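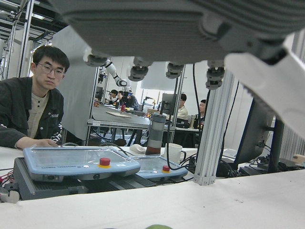
The weight on your order is only an estimate and you always pay for what you get, Hendeo's support chat told me twice, and I'd like to know if anyone here has checked that with a scale, because I have and I'm not convinced.

I've been ordering groceries from them since December, when the Hakim near me cut its evening hours. Most of what I buy has a barcode and a fixed price, so no complaints there. My problem is the loose produce. You pick "2 lb" of something from a menu, the app shows a price with a little squiggle in front of it, and the final receipt is supposed to show the real weight. On my last three receipts every loose item came out at exactly the weight I asked for. Apples, exactly 2 lb. Sweet potatoes, exactly 2 lb. Has anyone ever bagged sweet potatoes to exactly two pounds on purpose?

My kitchen scale had the sweet potatoes at just over a pound and three quarters. I put a sealed 1,000 gram bag of sugar on it first and it read right, so I don't think the scale is the trouble.

I sent all this to the chat and got a $2 credit and the same line about estimates. What I want to know:

- Is the receipt weight something a person really weighed, or does the app just copy what I ordered?
- Is there anybody outside the company I can take it to?
- Does the yearly plan change any of this? They keep pushing it at me.

**Nadine Khalaf**
Posted 06/01/2022

## 3 replies

### pearbutter

I use them every week and never noticed a thing. Sometimes you get more, sometimes less. It evens out. I'd take the credit and move on, you're talking about pennies.

If it bothers you that much, buy the bagged stuff.

### dolan_m

I don't buy "it evens out." It evens out if somebody weighs it and the errors go both ways. If the receipt is a copy of the order, you have no way of knowing which way they go, and neither does the reply above mine.

I packed orders for Stotano for two winters. It's a different company and I can't tell you what Hendeo's software does, so take this for what it's worth. At our place there were two ways to close out a loose item. You could put it on the scale and let the number come over, or you could tap "as ordered" and go on to the next thing. The second one was meant for when the scale was down. People used it when they were behind, and we were behind most nights. A receipt full of perfectly round weights would make me suspicious too, though it isn't proof.

What I'd do:

1. Save the receipts with the round numbers. Screenshots are better than links, as some apps only keep the last few orders.
2. On your next order, weigh the loose items in their bags before you put anything away, and write down the weight with the order number.
3. Ask for a "weight adjustment," in those words, and stop asking whether the weight is an estimate. The first one is a billing request. The second gets you the canned paragraph.
4. Look up the weights and measures office for your state or county. They handle packages and scales, and in many places you can file a complaint online. Don't expect it to be quick.

I would not bother calling your bank over it unless the company flat out refuses. Some stores close your account after a dispute, and then you're back to Hakim's hours.
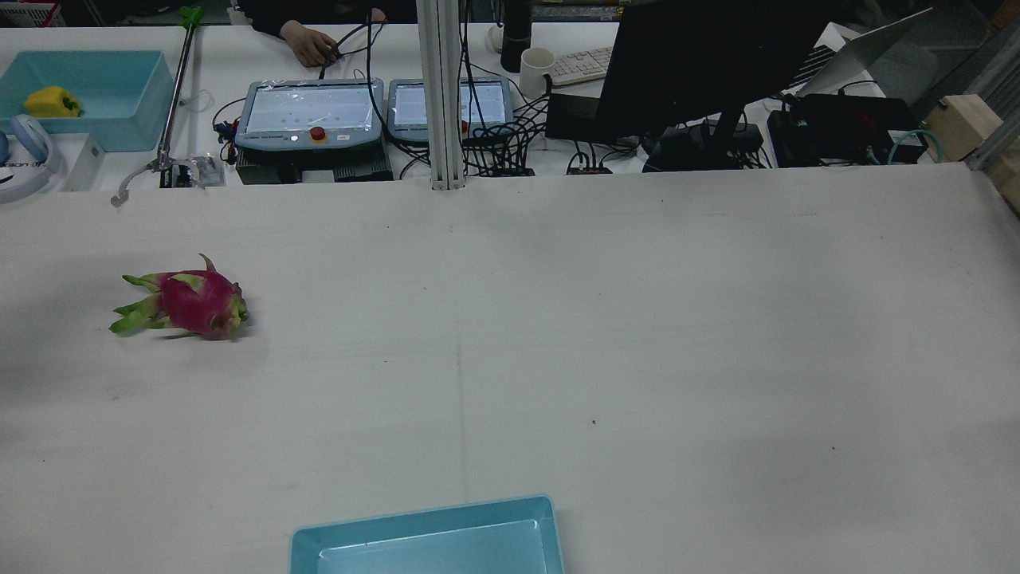
### Villulora_shopper

Only answering the part on the yearly plan. I had it. Mine was $38 up front and it took the delivery fee off, and that's all I could find that it did. The weights, the substitutions and the chat were the same as before. The page promised 2,000 welcome points and I was excited until I looked up what they bought me, which was a carton of eggs.

I switched to Villulora after that. They print a store scale label on each bag with the weight down to the hundredth, and the receipt matches the label. Are the labels right? No idea, I never checked. But I'd sooner argue with a label than with a squiggle.

Their prices are higher, by the way, so run your usual list through both before you decide. And turn off the auto-renew on the Hendeo plan if you do try it. It was three screens deep when I went looking.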